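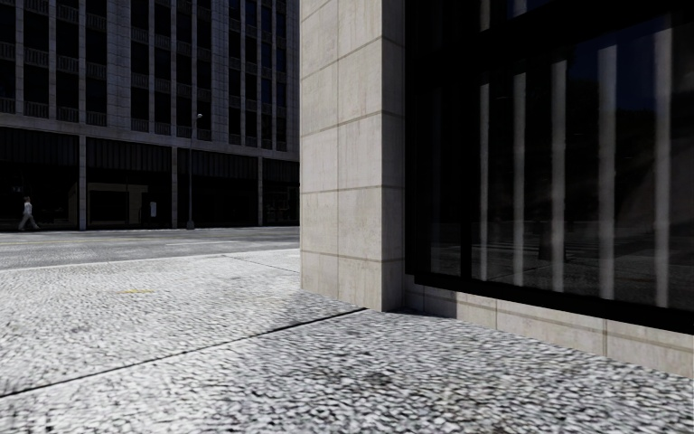

*A stone pillar beside pebble-textured pavement, in a computer rendering.*

**Josau to reopen its lakeside campground this spring, with 20 new tent sites**

JOSAU – The town of Josau will reopen Belkadi Campground in May after almost 3 years without overnight guests, the parks department announced Thursday. Reservations open in March, and town residents get the first week to themselves.

The town council voted in October to take the campground back under town management. It had been leased to a private operator until the lease ran out, and day visitors have had the beach and picnic grove to themselves ever since.

"I camped at Belkadi every summer as a kid, and I can't wait to see tents under those pines again," said Salma Hamdy, parks director for the town of Josau. "People have stopped me at the grocery store, at the gas station, at my daughter's swim meets, all asking when they can book. Now I finally get to tell them!"

The 20 new tent sites are on the north loop, a short walk from the water. Each has a fire ring, a picnic table and a level gravel pad. The older sites on the south loop stay where they were, with new numbered posts and repaired water taps. Trailers and small RVs will be welcome on the south loop only, as the north loop road is too narrow for them.

Vesico, the builder hired for the work, finished the new bathhouse before the ground froze. It has hot showers, two family rooms and a covered sink for washing dishes. Crews will be back after the thaw to grade the entrance road and set the last of the site posts.

"The old bathhouse had one working shower on a good day," said Mohcine Nasr, who will manage the campground for the town. "This one is bright, it's warm, and there's a hook for your towel where you can reach it – I asked for that one myself."

Quiet hours will run from 10 p.m. to 7 a.m. Dogs are allowed on leash everywhere except the swimming beach. Firewood will be sold at the gate, and campers are asked to leave wood from home behind to help keep tree pests out of the park.

The 3-mile Dillosis Trail, which starts behind the boat launch, will stay open to walkers and skiers through the winter. Parking at the launch is free until the campground opens.

Residents can pick up a map and a rate sheet at the parks office in Josau Town Hall. The office is also taking applications for summer gate attendants, and no experience is needed.

**Contact:** Salma Hamdy, Parks Department, Josau Town Hall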